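Daltby Village Hall Refurbishment
Second progress report to the Mendum Fund
September 2024
Prepared by Zakhar Semeniuk, project lead

1. Period covered

This report covers work from April to the end of the summer closure. It should be read with the first report, which dealt with the survey and the appointment of contractors. Spending remains within the approved budget, and no change to the grant total is requested.

2. Roof and rainwater goods

The north slope has been stripped, re-battened and re-slated. The contractor, Bondarchuk, reused sound slates where possible and bought in 800 reclaimed slates of matching size to make up the shortfall. The lead valley above the kitchen was found to be split along most of its length. It had been patched with bitumen at some point and has now been replaced in full.

Gutters on the north side have been renewed in cast aluminium. The south side gutters were to be retained, but two brackets failed when the scaffold was moved and the run is now propped. A price for replacement is awaited. It will be met from contingency.

3. Damp in the main hall

Readings taken in April showed high moisture along the foot of the east wall. The ground outside had risen above the level of the air bricks. A trench has been dug along the wall, lined and filled with gravel, and 11 air bricks have been cleared or replaced. The cement render inside was removed to a height of one metre and the wall left bare to dry.

Readings have fallen at every point except the corner nearest the store. Andor Hajdu, who carried out the survey, advises against replastering that corner until spring. The remainder will be finished in lime plaster as specified. The effect on the programme is set out in section 6.

4. Heating and electrical work

The old boiler has been disconnected and removed. The new unit is on site but has not been commissioned, as the flue route had to be changed to clear a roof timber not shown on the drawings. Pipework to the main hall is complete and has been pressure tested. Pipework to the committee room is not complete.

The distribution board has been replaced. Testing found no earth connection on the stage circuit, and this has been rewired. Emergency lighting is fitted at both exits. The certificate will be sent with the final claim.

5. Floors, joinery and furniture

The main hall floor was lifted at the east end to inspect the joists. Two joist ends had decayed and were cut back and spliced. The boards have been relaid but not sanded. Sanding will follow the plastering.

Joinery for the kitchen hatch was ordered from Dastar and has been delivered. The hatch shutter was made to the wrong width and has gone back. The supplier has accepted the error and there is no extra cost.

The furniture budget is unspent. Wooden-topped tables are preferred to plastic folding tables on grounds of repair, as a worn top can be sanded and refinished. 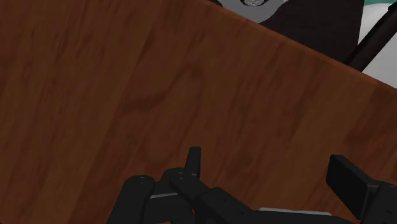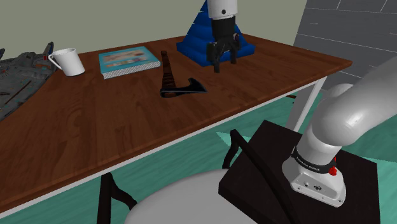 6. Programme

Completion was planned for the end of the year. The main hall can still be reopened by that date with the store corner left unplastered behind a temporary panel. The outstanding items are:

Commissioning of the boiler
Completion of pipework to the committee room
Lime plaster to the east wall, except the store corner
Sanding and sealing of the main hall floor
Refitting of the kitchen hatch shutter
South side gutters, subject to price

The store corner will be plastered in spring. We ask the Fund to agree that the retention on that item be carried forward, with the rest of the grant closed in the normal way.

7. Finance

The first instalment, 50 per cent of the grant, has been spent and receipts are enclosed. The second instalment is now requested. The only call on contingency to date is the lead valley. The slate purchase was allowed for in the roofing sum.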